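Sanik Countertop Microwave: Owner's Guide
Section 3. Placement, power and first use

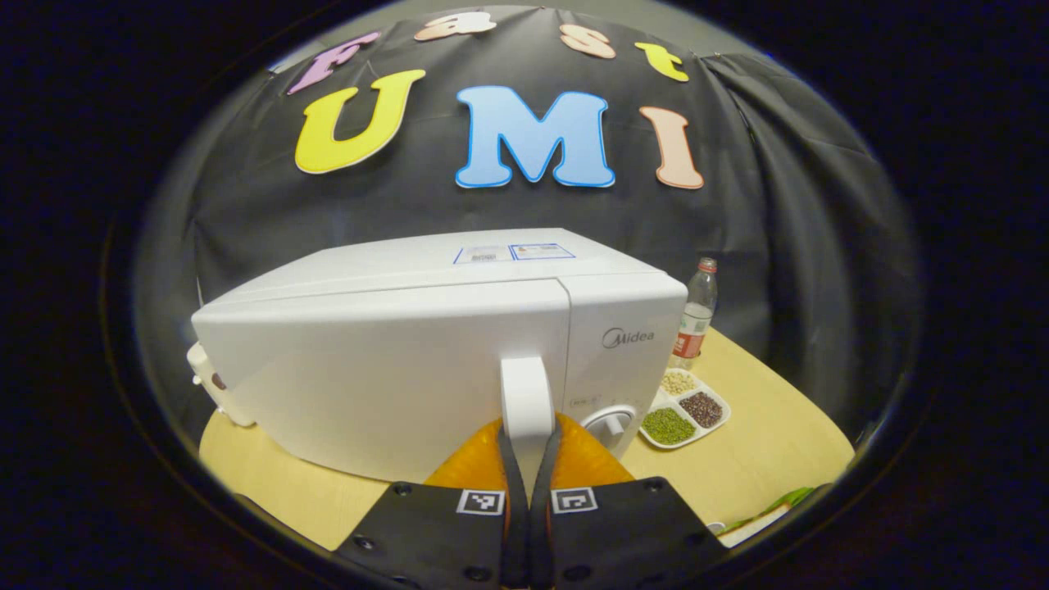
Zihan Feng wrote to us after the first printing that the old version of this section put the clearance figures on the last page, after the part where you plug the oven in. "I had it running before I got to the bit on air space," the letter said. The clearances now come first. Please read steps 1 to 8 before you connect the power cord.

3.1 Choosing a place

1. Pick a flat, level surface that can hold 70 pounds. This allows for the oven, a full dish and the force of pulling the door open.

2. Leave at least 16 inches between the bottom of the oven and the floor of any cabinet or shelf above it. Measure from the surface the oven will stand on, then subtract the height of the oven.

3. Leave four inches on each side and at the back. One side may be closer if the other side is fully open.

4. Keep curtains, towels and other cloth away from the vents. The vents are on the back and the left side.

5. Do not place the oven over a range, a radiator or a dishwasher vent. Steam and grease will get into the housing and shorten the life of the fan.

6. Keep the oven at least three feet from a radio or wireless router. You may hear noise on the radio or lose signal while the oven is running.

CAUTION: Do not remove the feet. The air space under the oven is part of the cooling path.

Note: The Sanik is a countertop model. It can be built into a cabinet only with the Bassey trim kit, sold separately. Follow the sheet packed with the kit. The clearances in that sheet replace the ones in steps 2 and 3.

3.2 Unpacking

7. Take out all packing, including the foam block under the turntable and the tape on the door latch. Peel the clear film from the outside of the door. Do not peel the gray-brown sheet on the inside wall of the cavity. It is the waveguide cover and must stay in place.

8. Check the door. It should close with one click and sit flush on all sides. If the door is bent, the hinge is loose or the seal is torn, do not use the oven. Call the store where you bought it.

Save the carton for the length of the return period. Ovens sent back without the carton and both end caps are often damaged on the way, and shipping damage is not covered.

3.3 Connecting the power

9. Plug the oven into a grounded three-prong wall outlet. Use a circuit of its own if you have one. A toaster or kettle on the same circuit will trip the breaker.

10. Do not use an extension cord, a power strip or a two-prong adapter.

11. Run the cord behind the oven where it can't be pulled. It must not touch the back panel or hang over the edge of the counter.

WARNING: If the outlet feels warm or the plug is loose, stop and have the outlet replaced by an electrician. Do not bend the prongs to get a tighter fit.

3.4 Fitting the turntable

12. Wipe the cavity floor with a damp cloth and dry it.

13. Set the roller ring in the round groove. All the wheels must touch the floor.

14. Set the glass tray on the hub so the raised part under the tray drops into place. Turn it by hand. If it rocks, lift it off and try again.

The tray may turn either way when you start the oven. It picks a direction at random each time.

3.5 Setting the clock

15. Press CLOCK once for 12-hour time or twice for 24-hour time.

16. Enter the time with the number pad and press CLOCK again. The colon will stop blinking.

To leave the clock off, press STOP at step 15. The oven works the same with no clock, except that Delay Start can't be used.

3.6 Water test

17. Put one cup of cold tap water in a microwave-safe mug. Set it in the middle of the tray.

18. Close the door. Press COOK, enter 2:00 and press START. The light, fan and tray should all come on.

19. When the oven beeps, open the door and let the mug stand for 30 seconds. Handle it with a mitt. Water heated this way can boil over when it is moved or stirred.

The water should be hot. If it is still cool, check that the power level reads 10 and repeat the test with fresh water. If the second test gives the same result, unplug the oven and see Section 9.

Note: A light smell on the first few uses is normal. Open a window. If you see smoke, press STOP, leave the door shut and unplug the oven.

The fan may run for up to three minutes after cooking. Do not unplug the oven to stop it.

CAUTION: Never run the oven empty. Ekov models with the Dry Guard sensor shut off by themselves. The Sanik and Sirico models do not have this sensor.

3.7 Record your numbers

The model and serial numbers are on a label inside the door frame. The power rating, 1,000 watts on the standard Sanik, is on the same label. Copy the numbers here before you call for service.

Model: ____________
Serial: ____________
Date of purchase: ____________

Section 4 covers power levels and cooking times.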